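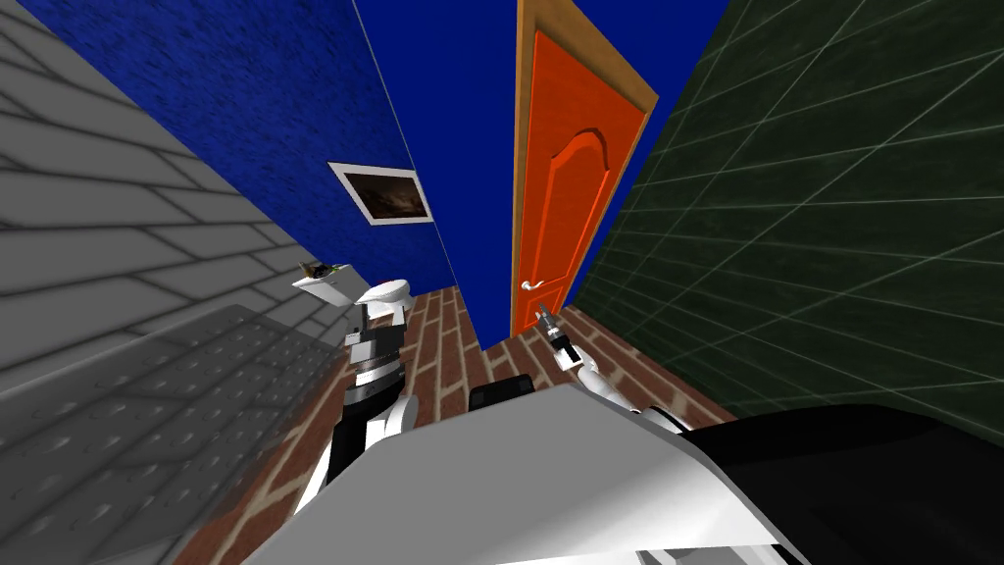 Posted in: Clubs & Teams | Robotics

The Sodel Robotics Club has moved its spring project onto the computer. Members spent the first half of the term writing control code for a two-armed robot in a simulator, and the work will go to the Sarnero student challenge in May. Teams are scored on household jobs: reaching, picking up, carrying and putting down, in rooms they have not seen before.

The club splits into two groups. One writes the arm motion, and the other works on the grippers and their camera views. Both share a set of practice rooms called Mimar, built by last year's members. The rooms vary in wall color, floor pattern and furniture so that the code does not come to depend on one background. A blue wall in one run may be green in the next.

Each run is capped at 200 seconds. The club has logged 818 runs so far this term, and every one is saved with the view from each gripper as well as the view from the robot's body. Reading the logs takes longer than making them. New members start there, by going through failed runs and writing down the step where the arm first went wrong.

Most of the trouble this month has been in corners. With a wall on two sides, the arm has few ways to come in, and the planner tends to pick a path that brings the wrist too close.

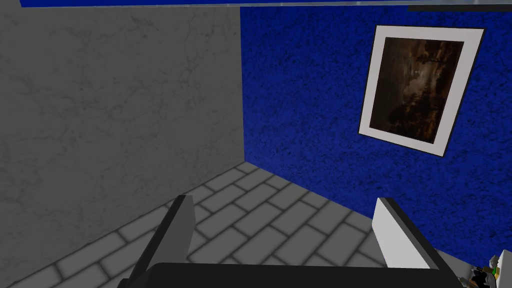

One parent, Cabello, wrote to ask whether students lose something by not building a real arm, and said a stripped screw had taught more in one evening than any screen could. The club still has its bench kits and uses them for the fall project. The simulator lets 20 students work at the same time, which the two kits never allowed.

The gripper group has been working on grasps. Their first version closed on the middle of whatever was in front of it. That is fine for a box but poor for anything with a wide end and a narrow part, so the new version looks for a section that fits between the fingers and lines up with that. The fingers then close slowly - the fast setting tended to push small items away in testing. 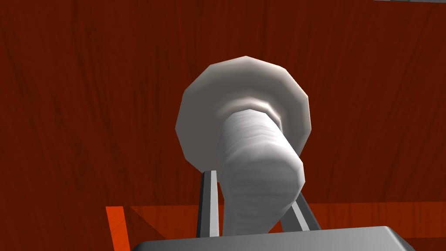

Do students need to know how to program before they join? Beginners are welcome, and the first four meetings cover the basics in short exercises. A school laptop is enough.

Meetings run from 3:30 to 5:00 p.m. in the upstairs computer lab. The entry for Sarnero is limited to 500 lines of student code, and the current draft is over that, so the next few meetings will be spent trimming it. Permission forms for the May trip are at the front office.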